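ok so I said I'd post about the pants project when I got to the folding stage and I am finally at the folding stage

background for anyone new: I've been trying to get all my black pants to fold the same way so they stop sliding off the shelf in a heap. I own 11 pairs. I wear 4 of them, tops

the method is the boring one. lay them flat, one leg on each side, smooth from the waistband down to the hems, THEN fold. I used to just grab them by the waist and flop them over, and every pair had a weird diagonal crease by lunchtime

biggest change for me was the surface. a bare bedspread is too slippery and the pants creep while you're smoothing. put something soft and a bit grippy underneath and they stay where you put them

also do it on the bed and not the floor!! my knees are 38 and they have opinions

the pair I care about most is the black ones with the blue patterned fabric down the sides, little leaf outlines all over it. got them at Sudach in December when they were clearing out the winter rack and I have worn them way too much

the trick with these is the side panels. if you fold on the seam the blue bit buckles and you get a ridge. so I line up the two blue edges first, pat everything flat, and only then bring one leg over — slow, no tugging

someone asked if I iron them. no. I did once and the black went shiny in one spot and I sulked for a whole evening. flat and smoothed by hand is plenty

someone else asked about the shelf dividers, they're Jesano, the 8 inch ones. they're fine. the clips are a pain to get on but once they're on they stay on

and yes the bed is still in full double-happiness mode, red everything, I love it and it's staying on

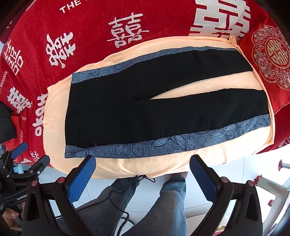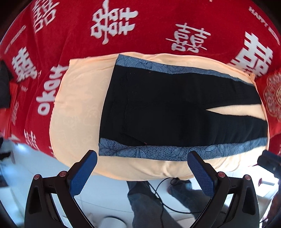
the Sudach pair laid out on the peach, waistband to the left, blue along both sides

lint roller next, black pants show every single speck. then the jeans, which are a whole other thread — I need a snack first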